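How to wax an old wooden table (without making a mess of it)

Apr 21, 2021

I've done this job badly more times than I'd like to admit, so what follows is the way I do it now. Mine is a kitchen table I bought at the Ernville auction rooms for £34 one November, carried home in the rain and then ignored until spring. It was dull, a bit sticky, and had a ring on it from somebody's hot saucepan. It's now the nicest thing in the house!

What you need

Old cotton T-shirts, cut into squares (more than you think)
A tin of soft wax. I use Tranier in medium brown
White spirit
Very fine wire wool, the 0000 sort
A soft shoe brush that has never been near shoe polish
Washing-up liquid, a bowl of warm water, an old towel
Gloves, unless you like brown fingernails

Before you start, find out what's on there already. Pick a spot underneath or on the inside of a leg and rub it with a rag and a little white spirit. If brown gunk comes off, that's old wax and you're in luck. If nothing much happens you've probably got varnish, and wax will just sit on top and smear. You can still wax over varnish if it's sound, but keep it very thin.

Step 1: Wash it

One small squirt of washing-up liquid in the bowl, cloth wrung out until it's barely damp. Work in patches and dry each one with the towel as you go. Don't slosh. I sloshed once and raised the grain all along one side, and it felt like a cat's tongue for a week. Leave it overnight with a window open.

Step 2: Take off the old wax

White spirit on a pad of wire wool, and always along the grain, never across or in circles. Wipe up the sludge with a clean rag before it dries. You'll go through a lot of rags here (lay them flat outside to dry, don't leave them balled up in the bin). It took me 40 minutes for a table that seats four, with a break to complain about my shoulder.

My table had layers and layers on it. I stopped when the rag came away pale brown instead of nearly black. You don't have to get back to bare wood, and I'd say it looks better if you don't.

Step 3: Deal with the marks, or some of them

White rings often shift with a bit of wax on wire wool and some patient rubbing. Black ones are a different matter, they've gone down into the wood and need oxalic acid or a sander, and I'm not keen on either indoors. I left mine. A fruit bowl lives on it.

If there's a scratch that really bothers you, go over it with a wax crayon a shade darker than you think you want. I got a pack of 13 shades made by Clarura and have only ever used three of them.

Step 4: First coat

Put a lump of wax the size of a walnut in the middle of a cotton square, fold the cloth up around it and squeeze so the wax works its way through. It's the best trick I know - you can't put on too much that way. Rub it in with small circles, then finish with long strokes down the length of the table.

Now go away. The tin says 20 minutes but I give it a couple of hours, longer if the room's cold.

Step 5: Brush, then buff

Shoe brush first, quick and light, then a clean bit of T-shirt. If the cloth drags, the wax isn't ready, or you've been too generous. Wipe it over with the tiniest bit of white spirit and start the coat again. Annoying, but it only takes a moment.

Do a second coat the next day and a third if you can face it. After that I do mine twice a year, and in between it gets a dry duster and nothing else. No spray polish!

How far should you go?

Wax won't make an old table look new, and if that's what you're after you'll want to strip and sand it, and I'm the wrong person to ask. My neighbour did that to a lovely old Portela sideboard and it came up smooth, orange and rather sad. I like a top that's been about a bit. The one below is very much my sort of thing, brown with darker patches all over it, a few faint scratches and a worn grain running right across, and if it turned up in my kitchen I'd leave every mark alone and go straight to step 4.

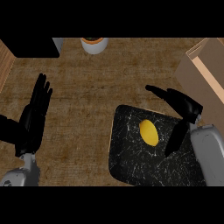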